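Quiénes somos

Plavel recoge ejemplos de trabajo manual para sistemas que aprenden por imitación. Empezamos en Helinthorpe con 2 mesas y hoy tenemos 7 puestos de grabación. Nuestros clientes son equipos de robótica que necesitan ver cómo una persona ordena, separa, dobla o guarda objetos corrientes.

Qué hacemos

Cada tarea se graba desde el punto de vista de quien la realiza. Después se revisa, se corta en episodios y se etiqueta paso a paso. La colección Katora reúne 900 episodios de clasificación de envases planos, de los cuales 516 incluyen material brillante o arrugado. Los reflejos dan problemas a casi todos los modelos de agarre y por eso los pedimos expresamente.

Cómo trabajamos

Los participantes reciben una instrucción corta y la resuelven a su manera. No corregimos la postura ni el orden. Si alguien duda o repite un gesto, el episodio se conserva con una nota. Las etiquetas se hacen en Baran, nuestra herramienta interna, y las comprueba una segunda persona.

En las tareas con mascarillas faciales en sobre, los paquetes se amontonan en la mesa y se manejan con las dos manos.

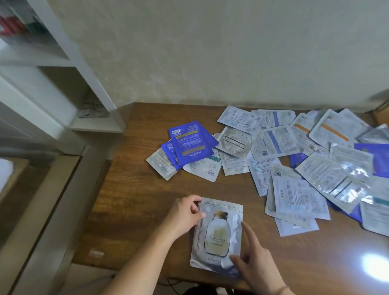 Óscar comenta que lo más útil de Katora son los episodios con dudas, porque su equipo solo tenía grabaciones perfectas y el brazo no sabía recuperarse de un mal agarre.

Comentarios

marta_r: ¿Se puede pedir una muestra antes de contratar?

Plavel: Sí, escribidnos desde el formulario de contacto.

tejero81: Echo en falta tareas con bolsas blandas.

Usamos cookies propias y de terceros para mejorar la navegación. Aceptar | Configurar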